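# Minutes — Bin-Picking Cell Practice Group, Sterkevora

Date: Mar 1, 2021
Location: Flomden lab, with remote attendance from Skustside
Chair: Karim Kassab

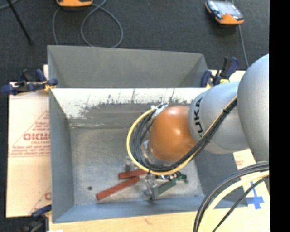 ## 1. Previous minutes

Minutes of the last meeting were accepted with one correction. Under "Speed limits," the text should refer to the speed at the tool center point and not to the programmed override percentage. The corrected version replaces the old one in the shared folder.

## 2. Scope of the practice document

The group confirmed that the document covers arms picking from rigid metal bins in lab cells. Conveyor work, mobile bases and soft totes stay out of scope for this revision. Skustside asked whether bins with removable liners count as rigid. Agreed: yes, if the liner is fastened to the bin on all sides.

The document does not replace the cell risk assessment. Where the two differ, the stricter requirement applies. This sentence moves from the appendix to the first page.

## 3. Bin fixing

Draft clause 3 said the bin "should be secured." Several people found this too weak. A bin that shifts by a few millimeters invalidates the collision model, and the planner has no way to detect it.

Discussion covered bolting versus clamping. Bolting holds position best but makes bin changes slow, and the benches at Skustside cannot be drilled. Clamping is acceptable under the following conditions:

- Clamps are placed on at least two sides of the bin.
- Clamp bodies and handles are included in the collision model, with handles in their closed position.
- Clamp positions are marked on the bench or base board.
- Clamps are checked by hand before the first run of each session and after any contact stop.

The wording changes to "shall be secured." A proposal to specify a clamping force was dropped. No one had a practical way to measure it at the bench, and a number that cannot be checked does not belong in the clause.

Merrick raised the use of packing board or sheet material under the bin. Agreed that it is permitted as long as it is flat and cannot creep under load. Bin pose must be taught again if the sheet is replaced, even by one of the same thickness.

## 4. Wall clearance and contact

The log from the Flomden cell was reviewed. Of 1637 pick attempts, 33 ended in a protective stop. Most stops came from finger contact with a bin wall during the final approach to parts lying in a corner. A smaller group came from the wrist or cable bundle reaching the bin rim on steep approaches.

Kassab noted that the planner treats the bin walls as vertical planes, while the real walls slope. The model is therefore wrong by an amount that grows with depth. Agreed text:

> The collision model shall represent the bin walls at their measured angle. Nominal dimensions from a drawing are not sufficient for a bin that has been in use.

On scuffed or bare metal surfaces, the depth sensor gives unstable readings near the walls. The group did not want to require coated bins. The document will instead ask each cell to record the wall finish and to filter out detections closer to the wall than one finger width.

There was no agreement on whether light wall contact should be allowed on purpose, for example to slide a flat part up against a side before gripping it. Skustside uses this method regularly. Flomden does not. Left open; see actions.

## 5. Cable routing on the wrist

Longest item of the meeting. The present draft only says that cables "must not interfere with motion." Replaced with:

1. Every cable running to the tool is tied to the arm at two or more points.
2. The free loop at the wrist is long enough for the full range of the last joint, tested at both limits at reduced speed.
3. The loop is modeled as a solid volume attached to the wrist. A cylinder is sufficient.
4. Ties are replaced when they slip or crack. Tape is not accepted as the only fastening.
5. Joint limits are set in software so that the wrist cannot wind the loop past its tested range.

Point 3 was questioned on the grounds that it costs reachable poses near the rim. Kassab answered that these are the same poses in which the loop catches. Point stands.

A request to require an energy chain or protective sleeve was turned down for lab cells. Production cells may have their own rule.

Cables on the floor and on the bench were also discussed. Supply cables should leave the work area by the shortest route that keeps them outside the arm's reach. Crossing the operator's access side is to be avoided — where it cannot be, a cover is fitted.

## 6. Handheld controller

Two practices are in use. At Merrick the operator holds the controller for the whole run. At the other sites it may be set down in automatic mode.

Agreed:

- In any manual mode, the controller stays in the operator's hands.
- In automatic mode, it may be set down at a fixed, marked position outside the arm's reach.
- The marked position must allow the operator to reach the stop button without leaning over the bin.
- The controller cable is not to pass through the swept volume of the arm.

Merrick will keep its own stricter rule. The document allows this.

## 7. Test parts and records

The group wants results from different cells to be comparable. A test run is set at 100 attempts, with a fresh random placement after every emptied bin. Parts are dropped in from above and not arranged by hand. Mixed shapes are allowed, but the part list must be recorded along with the finger type and gripping force.

Failures are to be sorted into 3 classes: no grasp found, grasp lost, and protective stop. "Other" was removed. Anyone unable to place a failure in a class writes a comment and leaves the class blank.

Video from a fixed viewpoint is recommended but not required. If it is kept, the file name must match the run number in the log.

## 8. Actions

| Action | Responsible |
|---|---|
| Revise clauses 3 to 5 and send them out | Kassab |
| Measure wall angles of the bins in use | Flomden |
| Write up the deliberate wall contact method, with force readings | Skustside |
| Draft a one-page check sheet for clamps and cable ties | Merrick |
| Move the risk assessment sentence to page one | Kassab |

## 9. Next meeting

To be held in late March, once the revised clauses have been out for comment. Deliberate wall contact will be the first item. Written comments go to the chair by clause number.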